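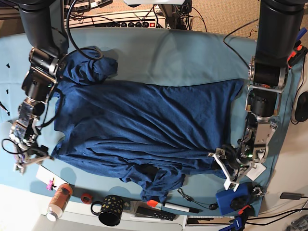
Review: The Clenstead File, podcast, 2 seasons

Kenneth MacKinnon spent years covering courts before he made this series on the disappearance of a night clerk from Clenstead one July. It is careful work. He reads from the interview transcripts at length and says plainly when a witness has changed their account.

Season one is the stronger. Episode four, on the 44 hours between the arrest and the charge, explains custody rules better than anything else I've heard. Season two spends too long on the appeal, and the finale runs 105 minutes.

Sound is fine apart from the phone calls. Free with ads. I'd start at episode one and stop after the verdict.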